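Food and drink > Sandwiches > Layered sandwiches > Double-decker sandwich

A double-decker sandwich is a sandwich made with three slices of bread and two separate layers of filling. The middle slice divides the fillings, so each can be seasoned and spread differently. It is sold ready-made in shops and canteens and is also made at home for packed lunches and picnics. The toasted version with poultry and bacon, usually held together with cocktail sticks, is known as a club sandwich and is often treated as a separate dish.

Bread

Soft white sandwich bread is the most common choice. Medium slices are preferred to thick ones, as three thick slices make the sandwich hard to bite. The crusts may be left on or cut off. Crusts are normally kept on sandwiches that will be wrapped and carried, where they help the outer slices hold their shape. Brown or seeded bread is sometimes used for the middle slice only.

The middle slice is spread on both sides. Butter, margarine, soft cheese and mayonnaise are all used, and the spread slows the passage of moisture from the filling into the bread. With wet fillings such as tomato, the spread is taken right up to the crust.

Fillings

The two layers are usually chosen to contrast. A typical pairing has salad leaves or cucumber in one layer and something heavier in the other, such as egg, cheese, ham or a vegetable paste. Vegetable-only versions are common, using grated carrot, sliced tomato, roasted peppers or shredded cabbage. Sliced tomato is generally drained on kitchen paper first, and lettuce is dried after washing.

A home-made double-decker with cheese and salad contains around 465 kilocalories, depending on the bread and the amount of spread. Shop versions often weigh between 200 and 300 grams.

Cutting

The sandwich is pressed lightly with a flat hand or board and left for a few minutes before cutting. A serrated knife is used with a sawing movement. Cutting straight across gives two oblong halves, and cutting corner to corner gives triangles. Four small triangles are usual for buffets.

Wrapping and serving

Cling film, greaseproof paper and clear plastic bags are all used for wrapping. A common method covers only the lower part of the sandwich and leaves the top open, so that the layers show and the wrap serves as a holder while eating. Sandwiches wrapped in this way are stood on edge or laid on a tray. Fully wrapped sandwiches keep better, and those with meat, egg or dairy fillings should be stored in a refrigerator and eaten the same day. 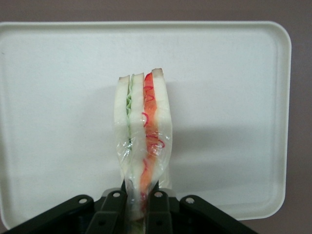 Related forms

The ribbon sandwich has more layers, often with white and brown bread in turn, and is cut into narrow strips. The sandwich loaf is built from a whole loaf sliced lengthways, coated in soft cheese and served in slices like a cake.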